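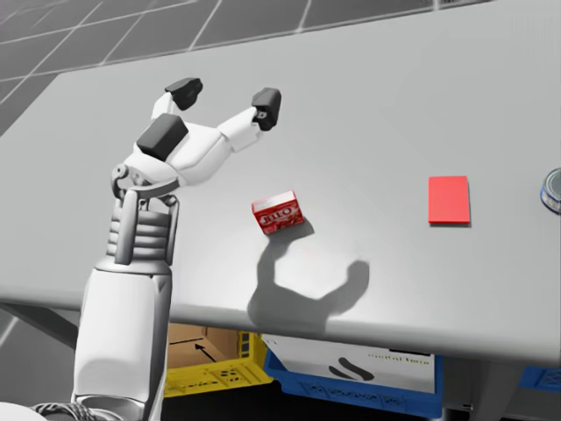 Pokus is a home-built robot arm project begun by Faisal Usmani in a shared workshop in Ollberg. Its stated goal is a hand with three padded digits that can pick up a small grocery carton and set it on a flat red square.

Most of the published results come from simulation. Usmani's build log of August 10, 2020 claims 814 successful placements, but does not say how many attempts failed. Iqra Afridi, a fellow member of the workshop, has questioned the figure and noted that simulated friction tends to flatter a grip. The physical hand, assembled over 11 months, had made 2 public attempts by the following May. Neither was independently recorded.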